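Sendness Household Handling Project
Progress report, second period
Prepared for Larnum by Harish Pathak

Summary

We promised 3,000 usable demonstrations by the end of January and have 3,387 on the server, of which a fair number were made by people who had read the instructions. Kitchen tasks make up 1,847 of them. Spending is on plan, except for groceries, where it isn't.

Collection

All the recording is now done with hand-held grippers. A person picks up the tool, does the job, and the tool keeps track of what the fingers saw and where they went. The first-period report expressed confidence that this would triple our daily output. It doubled it, and we have retired that paragraph.

Five people are trained to collect. Crisanto Panganiban runs the schedule and has moved kitchen tasks to the mornings, when hands are steadier and the afternoon visitors haven't yet arrived to ask whether the robots can make coffee. (They can't. It is in the plan for period four.)

Two-handed work started in period one with towels and jar lids and has since moved to food. Pouring, peeling and sorting are going well. Fiifi Lamptey rewrote the task cards so that each one says where to start, where to stop and what counts as done, which sounds like something we should have had from the beginning.

Rejected recordings

We threw out 424 recordings on top of the total given above. Most lost tracking when a collector leaned over the table and covered the view with a sleeve. The rest were labeled with the wrong task, including a long run of spoon sorting filed under "wipe surface." Eduardo Villanueva has added a check that compares the label with the task on the schedule – it caught two of his own on the first morning.

Eggs

Larnum asked for more fragile objects, and eggs are the most fragile thing we can buy by the tray. Results are mixed. Whole eggs are moved from carton to bowl without much trouble.

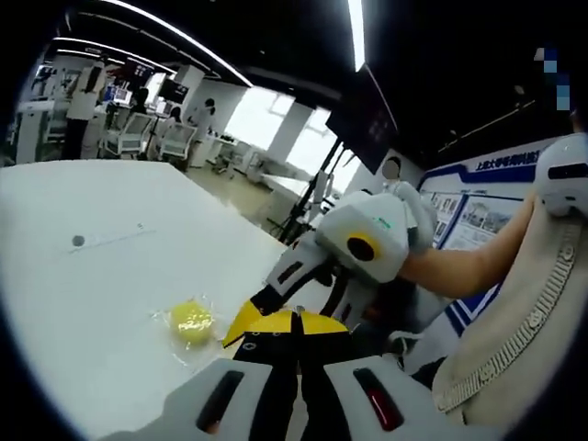 Breakages are kept in the set under their own label, as agreed with Edvin Bråten at the last review, so the model will have plenty of evidence of what too much grip looks like. We had budgeted for one tray a week. Please see the revised grocery line, and the paper towel line directly under it.

Next period

Training on the kitchen set begins once the labels are through their second pass. We plan to add soft fruit and paper cups, and to bring in collectors from the Brandão site, whose hands are less used to our table.

We ask Larnum to approve moving the unspent travel money to consumables. The form is attached, signed in the correct place this time.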